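How a Robot Hand Gets Its Checkup

A robot's hand is called a gripper. Before anyone fixes a real one, they can practice on a computer model.

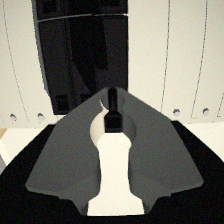 What gets checked?

At the Barwood workshop, Elikem Abubakari looks after a robot named Pleno. Pleno packs jars of paint into boxes. It can pack more than 220 jars in an hour, so its gripper wears down.

Every morning at 9, Elikem switches off the power and locks the switch. Then she wipes the gripper with a dry cloth. Dust can make a jar slip.

Next she looks for loose screws and cracks. Old parts go in a bin, and new ones are screwed on.

Teaching it again

A new part may sit a tiny bit higher than the old one. Elikem moves the arm slowly to a set point and saves that spot in the robot's memory. Then Pleno packs 26 empty jars as a test. If it drops one, she measures again.

Word to know

Gripper: the part of a robot that picks things up and holds them.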